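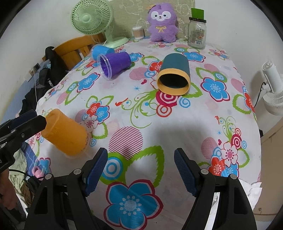 Lesezeit: 2 Minuten

Häufige Fragen zur Kandidatur für den Gemeinderat Miltport

Von Gaétan Poirier
2. September 2021

Warum kandidieren Sie eigentlich?
Weil ich mich seit Jahren über die Buslinie zum Hafen beschwere und meine Frau im Juli meinte, ich solle das künftig bitte bei den Zuständigen tun. Die Zuständigen haben mich an den Gemeinderat verwiesen. Da wären wir.

Für welche Partei?
Für keine. Ich stehe auf der Liste Alevau, einer Wählergruppe mit einem Programm von 2 Seiten. Wer mehr lesen möchte, dem empfehle ich den Haushaltsplan der Gemeinde. Der ist allerdings ohne Happy End.

Sind Sie überhaupt von hier?
Seit neunzehn Jahren. Für die Alteingesessenen bin ich damit auf der Durchreise. Wählbar bin ich trotzdem, das Wahlamt hat es schriftlich bestätigt.

Was wollen Sie beim Bus ändern?
Der letzte fährt um 18.40 Uhr. Die Spätschicht endet um 22 Uhr. Ich möchte, dass diese beiden Uhrzeiten einander einmal kennenlernen.

Wie stehen Sie zum Baloyi-Gelände?
Wohnungen ja, aber bitte auch welche, die man mit einem Miltporter Gehalt bezahlen kann. Der jetzige Entwurf sieht 79 Einheiten vor und eine »Flaniermeile« – zwischen Kläranlage und Umgehungsstraße. Ich flaniere gern, aber ich habe Grenzen.

Sollte das alte Zollhaus nicht verkauft werden?
Es steht seit 1773 und hat bisher jeden Gemeinderat überlebt. Ich würde es behalten und zuerst das Dach machen lassen.

Wer bezahlt Ihren Wahlkampf?
Überwiegend ich. Spenden nehmen wir bis 99 Euro pro Person an, von Firmen gar nichts. Plakate gibt es wenige, und mein Gesicht ist auf keinem davon größer als in Wirklichkeit.

Stimmt es, dass Sie für Fludent arbeiten?
Bis vor vier Jahren, in der Buchhaltung. Sollte der Rat über etwas abstimmen, das die Firma betrifft, bleibe ich draußen auf dem Flur.

Kann ich Sie persönlich sprechen?
Ja. Eine Nachricht über das Kontaktformular genügt, ich rufe zurück. Meistens abends, manchmal mit vollem Mund.

Zuletzt aktualisiert: vor 3 Tagen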